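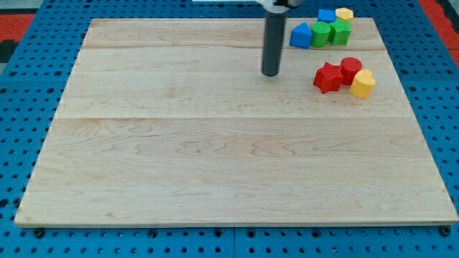

Thread: Gredel's back line, the first 16 matches

1/ Gredel started the season in a 4-4-2 and dropped it in September. Since then they have used a back three in every league match, with Zineb El Sherbiny on the left of it.

2/ El Sherbiny is left-footed and came through as a winger. When the goalkeeper has the ball she stands almost on the touchline, level with the penalty spot. The first press has to cover the full width, and most teams in this division only send two players.

3/ Best case: Koretmont away. Their strikers split to follow the outside center backs, the middle opened, and Gredel played through it for both goals.

4/ Worst case: Waltik at home. Waltik pressed with three and left the far wingback free. Gredel never found her. Long balls all evening, second balls lost, 2-0.

5/ Set pieces are a separate problem. Gredel mark zonally on corners, with one player on the near post and none on the far. They have conceded 18 goals, and too many came from the second header.

6/ Robles, at 30, still takes every dead ball from the right. Her inswingers land on the six-yard line. The outswingers are less consistent and I would stop using them.

7/ Next up is a team that also plays three at the back. Expect the wingbacks to cancel each other out and El Sherbiny to carry the ball into midfield more than usual. Lineups at 6 pm.

We use cookies to improve your experience. Accept all | Manage preferences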